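In Defence of the Long Coffee Break 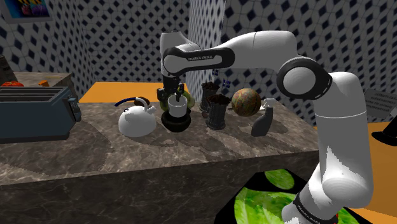
A white mug on a marble worktop.

When I came to work in this country, I was surprised by how fast people drink their coffee. They take it back to the desk, they hold it while they type, and very often they find it cold in the afternoon and pour it into the sink. In my first office, at Ritell, we had a small kitchen with 4 chairs. I worked there for six years and I do not remember all the chairs being used at the same time.

I want to write here in favour of the long break. By long I mean up to 13 minutes, so it is not a big request. In the town where I grew up, everyone stopped at five in the afternoon. The shop Karakaya, which sold paint and nails, even turned off the light over the counter, and if you wanted nails you had to wait, or you sat down also. As a child I found this very boring. Now I think that I learned there most of what I know about talking with adults.

Some managers will answer that a break costs money. I accept it. But I have seen also what it costs when people do not talk. At Ritell two departments prepared the same price list for a whole spring, each in its own room, and we discovered it on a Tuesday in a queue for the microwave. Four minutes of standing together did what the weekly report could not do.

There is a second objection, which I take more seriously. Not every person likes to sit with colleagues. Some are shy, and some are tired of voices by eleven o'clock. I am a little like this myself. For such people a break that is obligatory would be a punishment, and I would not want it written in any contract. It is enough that the kettle is good, that the chairs are comfortable – and that the boss sits down too, sometimes, without a telephone.

My present employer has two kettles and a table by the window. I usually go at half past ten.

Recent posts
Learning to queue
The bus from Bastasness in April
Why I still write shopping lists by hand
Skisix and the price of a winter coat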